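Cernach Street Reading Room
Second progress report to the Borkach Fund
Submitted 04/08/2020 by Feven Kahsay, project lead

Dear Kanako,

You asked for a short report this time, and having reread the first one I can see your point.

Where the books are

The donated collection came to 705 books after sorting. Before sorting it was a good deal larger, but it included a great many tax guides and nearly the complete works of an author who wrote only about carp. Nadhirah Yeoh has cataloged everything we kept. The carp author is down to a single volume, which Nadhirah says is the good one.

Of the 705, 195 are children's books. That is fewer than we promised you in December, and we would like to spend part of the remaining book money closing the gap. The adult shelves need no help. If the neighborhood ever runs short of thrillers set on submarines, we are ready.

Lending

The building has been closed to readers since last month, so we moved to bag lending. People leave a phone message saying what they like, Liên Thân packs a bag, and it waits on the porch with a name on it. Requests have been broad. "Something with a dog where the dog is fine" came in twice in one week, from different households, and took longer to fill than anything else on the list.

Returned bags sit in the back hall for a few days before anyone opens them. The back hall was not designed for this, or as far as we can tell for anything.

Catalog software

We chose Ulleo over the other two we tried, mainly on the grounds that Nadhirah could make it print a label. It still files every cookbook under Chemistry. We have written to them and received a warm reply that did not mention cookbooks.

Money

Shelving from Ikeda came in under budget. The overrun was on heating repairs, which we had listed as "minor" in the plan, a word I will be using less. Moving $500 from the events line to repairs would cover it. There are no events, so the events line has been very well behaved.

Kimie Murakami has finished the floor plan for the reading area. She has kept the children's corner away from the door and the quiet chairs away from the children's corner, and in a room our size that took several drafts.

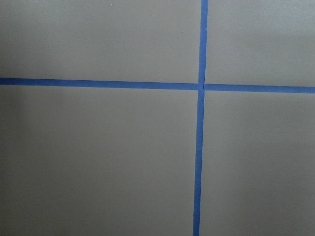 Will the reading room still open on the date in the grant agreement?

The shelving and the catalog will be ready by then, but opening to the public depends on the city's rules, so we are asking for a three-month extension with no added funding.

Still to do before the next report: buy the children's books, fix the latch on the book drop, and persuade Ulleo that soup is not a science. Receipts are attached in date order, apart from the plumber's, which has no date and not many words.

Feven Kahsay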